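Linwood Clinic – Infection Control Meeting
Minutes, 24 June 2024

Present: Montri Kongkaew (chair), Efraín Condori, Jairo Tello
Apologies: Eusebio Paucar

1. Previous minutes
Accepted with one correction to item 4 (catheter days, 462).

2. Urinary catheter infections
JT reported 14 positive cultures for the quarter. Two were repeat samples from the same patient and will be removed. Reminder to record the insertion date on the chart.

3. Hand hygiene audit
Compliance 85 percent – night shift not yet sampled. EC to complete by August.

4. Surfaces
Wipe contact times to be added to the cleaning sheet. Draft to MK.
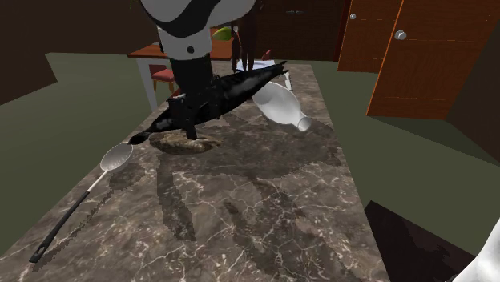 5. Vaccination
320 flu doses to be ordered. Storage log format unchanged.

Next meeting: August, date to be set by MK.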